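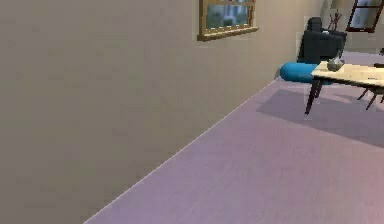
Chapter 3
Buying, Conditioning and Holding Cut Flowers

3.1 Scope of the chapter

The previous chapter dealt with the choice of premises and the lease. We now turn to stock. A retail florist holds goods that begin to lose value from the moment they are harvested, and most of the trading loss in a small shop can be traced to decisions made before the flowers reach the display. This chapter covers the supply chain from grower to shop, the treatment of stems on arrival, cold storage, and the recording of waste. Pricing is left to Chapter 4.

By the end of the chapter the reader should be able to draw up a weekly buying plan, set out a conditioning routine for mixed deliveries, and calculate a wastage rate by stem type.

3.2 Sources of supply

Retail florists buy from wholesale markets, from travelling wholesalers who sell from a lorry, by direct order from an auction agent, or from local growers. Few shops use only one. The case used throughout this chapter is Halonen, a single-site shop in a market town which places a standing order with the wholesaler Feritz and buys seasonal stems from Brutow, a nursery within driving distance.

A standing order fixes quantity and delivery time in advance. It lowers the unit price and the time spent on buying, but it passes the risk of weak demand to the shop. Halonen's standing order is for 900 stems a week, against average weekly sales of 1,400. The difference is bought as required. In June, when wedding work is heaviest, total purchases rise to 2000 stems a week and the standing order is left unchanged.

Local supply is less regular. Brutow confirms availability the evening before collection, and the shop must be prepared to alter its made-up designs to suit. Stem length and stage of opening also vary more than in graded imports, and this should be allowed for in the buying plan.

3.3 Conditioning

Conditioning is the treatment given to stems between delivery and sale. Its purpose is to restore water lost in transit and to limit the growth of bacteria in the vase water. The basic routine is as follows.

Unpack boxes on arrival and check against the delivery note.
Remove all foliage that would fall below the water line.
Recut each stem at an angle with a clean, sharp knife.
Place in a washed bucket of fresh water with the correct dose of flower food.
Leave to drink in a cool place out of direct light for at least 3 hours.

Certain stems need separate handling. Daffodils release a sap that harms other flowers and must be conditioned alone. Gerberas should stand in shallow water, and tulips are best left in their paper wrap so that the stems stay straight.

3.4 Labour

Conditioning is often left out of costings. At Halonen a full delivery takes roughly 60 minutes of one person's time, and this falls before opening — the hour at which the shop is also preparing the day's orders. The owner may choose to stagger deliveries or to pay for an earlier start. Worked figures for both are given in Section 3.7.

3.5 Recording waste

Waste should be recorded daily, by stem type, on a single sheet kept beside the bin. The wastage rate is the number of stems discarded divided by the number bought over the same period, expressed as a percentage. Stems used up in low-price mixed bunches are not waste, but they should be entered in a separate column. The shop Ikine, discussed in Chapter 5, omitted this column and as a result overstated its margin on roses.

Last updated: June

Sign up to our newsletter to hear when new chapters are added. You can unsubscribe at any time.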